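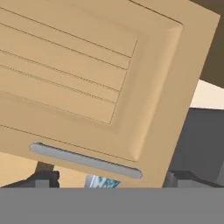
Search this site Search Enter keyword

Progress report, Grindeo House common rooms
To: Setareh Naseri, Jafarzadeh Fund
From: Baltasar Domínguez, Trunar Interiors
Posted in: Project Updates, Grants, Interiors

Setareh, quick one before the February call. Longer numbers sheet to follow when the upholsterer sends her invoice.

Where we are

Lounge is nearly there. Dining room half done. Reading room not started, on purpose, see below. Hallway painted except the stretch by the elevator, which is waiting on an electrician to move a switch.

Residents moved back into the lounge as soon as the paint smell was gone and have not really left it. Good sign. Also a bit of a pain, as we still have curtain rods to hang and now have to do it between card games.

Lounge

Walls are the warm gray-green we settled on after the second round of samples. The first one went minty under the ceiling lights. Looked fine on the card, fine by the window, awful at 7 p.m. We now check everything at 7 p.m.

Sofas: kept the two long ones, new covers in a flat weave, rust color. Frames were solid, no point replacing. The seats were too low for several people to get out of without help so we put taller legs on and firmer cushions. This was not in the original proposal but it came out of the fabric line, which had room.

Armchairs: 5 ordered, all with arms you can push up from. One arrived with a split seam along the back and has gone back to the shop. Replacement promised, no date.

Rug: the patterned wool one is out. Too thick at the edges and walkers caught on it. Low-pile one in its place, taped all the way round. Plainer than I wanted. We made up some of the color with pillows and the big lampshades, and I am happy with it now, mostly.

Lighting took longer than anything else. The overheads are on a dimmer and we added floor lamps in the corners so people can read without the whole room lit up like a pharmacy. One lamp hums. Looking into it.

Dining room

Old look was dark tables, dark chairs, burgundy everything. We are keeping the tables. Sanded back and oiled, they came up a lot lighter than anybody expected, and that changed the plan for the walls. Had intended a soft yellow. Against the lighter wood it turned the whole room the color of custard. Now going with off-white and a deeper blue on the end wall only.

Chairs are a mix on purpose. The kitchen manager wanted everything to match, the residents did not, and we had a fairly lively meeting. Outcome: same wood tone, two shapes, all seats in the same wipe-clean blue fabric. She has signed off.

The round tables are pushed closer to the windows than on the drawing you have. Serving carts could not get through the other way. Updated drawing is with Kistulen and I will forward when they return it.

Still to do in there: end wall, the sideboard, blinds. The blinds came in the wrong width, our mistake, I read the measurement off the old floor plan instead of the new one. Trunar is covering the reorder, it will not show up in your grant lines.

Reading room

On hold untill the window repair is finished. No sense putting shelves against a damp wall. The building owner is paying for the repair and says it is booked. I've asked for that in writing.

In the meantime we've been choosing. Low shelves all around, nothing above shoulder height, a window seat if the sill will take it, one good table for puzzles. Color undecided. There is a strong group for green and one very persistent gentleman for "brown, like a proper study." We may do brown.

Money

Spent so far is inside the budget. Paint came in under. Fabric came in over even with the leg money taken out, mostly because the first rust sample wore badly in a rub test and we moved up a grade. The net of those two is $1,311 over on soft furnishings, and I'd like to move that across from contingency. Need your okay by email, a line is enough.

Nothing has been spent on the reading room apart from samples, $100, already receipted.

What people are saying

We left a notebook on the hall table. Most comments are about the lamps (liked), the missing armchair (noticed), and the temperature (not us). A few people miss the burgundy. One of the night staff wrote that the lounge is the first room in the building she'd sit in on her break, I was pleased with that.

Requests that keep coming up: more side tables, somewhere to put a cup down. They're right, we under-counted. Kistulen has a small nesting set that would do and I am pricing it agianst plain stools.

Problems

Electrician. Third time moved. If he slips again I will use somebody else and the hallway gets finished late.

Storage. Old furniture is still in the garage and the owner wants it out. A charity shop will take the chairs but not the sofa covers or the rug. Any ideas welcome.

Next

Curtains up in the lounge. Blue wall. Blinds in when they land. Side tables decided. Visit from you if you can manage it, come late in the day so you see it with the lamps on.

Need from you: the $1,311 okay, and whether the Jafarzadeh name goes on a plaque or just in the newsletter. Residents would rather not have a plaque in the lounge, the hallway would be fine.

Baltasar

We use cookies to remember your settings and see which pages get read. Accept Manage choices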